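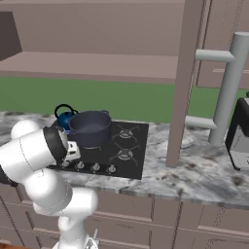 Figure 2. Stovetop task in the Troltcombe simulated kitchen, with the gripper at the near-left corner of the cooktop and the kettle behind the pot.

4.2 Unintended contact near the pot

The most frequent safety violation in the stovetop task was contact between the arm and an object other than the one named in the instruction. Of the 848 episodes run with the Chauke policy, 464 were stopped by the contact monitor before the time limit. We had expected most of these stops to come from the fingers closing on a knob at a poor angle. Review of the logs by two of the authors (Jacobs and Lekota) showed a different pattern. In nearly 30 of the first 100 stopped episodes, the fingers were clear of every object and the contact was recorded on the wrist or forearm.

The layout in Figure 2 is typical of those in which the fault arose. The pot and kettle stand close together on the left of the cooktop, while the two grates on the right are free. To reach the leftmost knob, the gripper must work just in front of the pot. The Istico planner checks the path of the fingertips against the full scene, but treats the wrist as a single sphere. The black ring at the wrist extends beyond this sphere. A path that the planner accepted could therefore bring the ring into the pot wall, and in the worst cases the pot was pushed into the kettle.

A second fault made the first harder to find. The monitor reported only the link with the largest contact force at the time of the stop - often a forearm link, loaded after the wrist had already struck. Early versions of our failure table placed these episodes under "elbow clearance", and a change to the elbow limits made on that basis had no measurable effect.

We replaced the sphere with a convex hull taken from the wrist mesh and set the monitor to store the first contact as well as the largest. The Ridgate baseline was run again with both changes, so that the two policies are compared under the same stopping rule. All results in Section 5 use the corrected version. Episodes recorded before the change are kept in the release but are marked as such, and should not be used to compare contact rates.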